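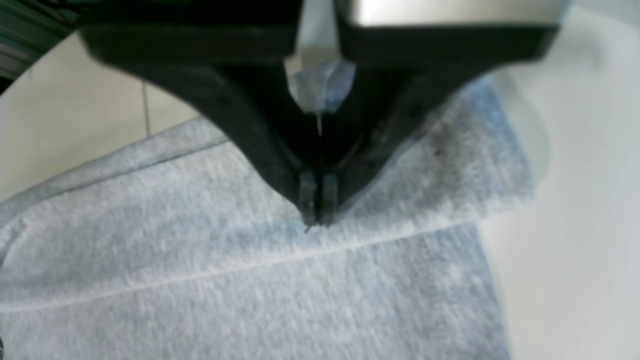 Fingertips on the gray cloth, crease just below.

January 14, 2022

OK so laundry. Again. I know, I said in July I was done writing about laundry robots and would move on to dishwashers. Got four emails asking the same thing so fine. Can a machine fold a shirt yet. Short answer, sort of. Long answer, keep reading, I have to leave for Westham in an hour so this will be quick.

Why does anybody care about folding? Because it's the chore everyone names first. Ask a room full of people what they want a robot for and you get folding, then the bathroom, then dead silence while they think. I get it. I have 14 T-shirts in a basket behind me right now and have been ignoring them since Monday.

The thing about cloth is there's no shape to it. A mug is a mug. You grab it wrong, it's still a mug, try again. You grab a shirt wrong and now you have a different shirt. New wrinkles, sleeve went under, collar somewhere else. Every miss changes the problem. Also two layers look exactly like one layer from most angles, and the difference between picking up the top one and picking up both is what, the thickness of a fingernail? People do it by feel. We rub the fabric between finger and thumb and don't even notice. Most grippers have no feel at all, or very little, and they go by what the camera tells them. 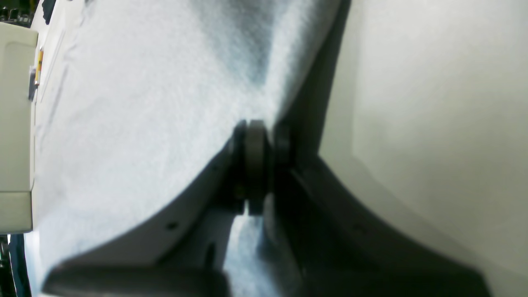
So then you get into how hard to squeeze. Too light and the cloth slides out halfway through the lift. Too hard and you drag the layer underneath along with it, and there goes your nice flat start. I read through the whole Drarkis write-up over the holidays (long, dry, good tables) and that was their main complaint too. They logged 1,067 tries at a single fold and called 652 of them good. Which is 61 percent. For one fold. A T-shirt needs three or four depending on how your mother taught you, so do the math, and then do it for a basket.

And "good" in that write-up is pretty generous if you ask me. Edges within a couple fingers of each other. My drawer would accept that. A store wouldnt.

Compare to shop floor stuff. The Trulberg plant has arms putting caps on bottles all day and nobody blogs about it, it's just there, it works. Same bottle, same spot, same height. Take that arm and show it a pile of socks and you have an expensive coat rack. That's the gap, and I don't think it closes by making the arm faster. Speed was never the trouble. I'd wait all night for folded laundry, I'm asleep.
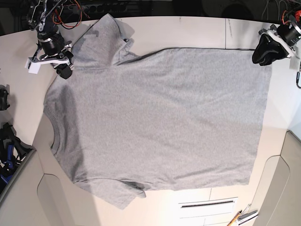

What I really want to know about any folding demo is where the shirt starts. Before the first fold, I mean. A gray tee spread out flat on a white table, collar to one side, hem to the other, both sleeves sticking out, that's already most of the way there as far as I'm concerned. Even then the lower sleeve has a crumpled corner and there are wrinkles across the body, so it isn't a gimme. But my laundry doesn't start like that. Mine starts as a lump, inside out, with a sock in it. Show me the lump.

Khamphan is supposed to have a lump demo. Haven't seen it, only heard, so take that for what its worth. If it's real I'll go look and report back.

My guess for a home machine you could buy and not hate: towels first. Square, thick, no sleeves. Then pillowcases. Shirts a good while after that. Fitted sheets never, I can't do those either and I've had decades of practice.

Comments are open again, spam filter should be fixed. Gotta run, train.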